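# Klötze und Kisten – Parano

Der Ordner enthält 559 Bilder von Klötzen in Metallkisten, aufgeteilt in 27 Serien. Stand: 2022-04-21.

- `serien/` – Bilder, nach Serie sortiert
- `liste.csv` – Serie, Farbe der Klötze, Kiste
- Serie 2 und 3 wurden im Februar neu benannt

Bitte die Dateinamen nicht ändern.

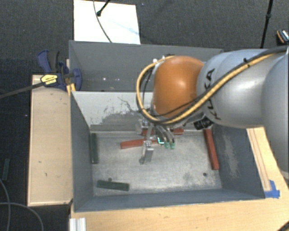

**Wo steht die Farbe der Klötze?**
Sie steht in `liste.csv`, in der zweiten Spalte.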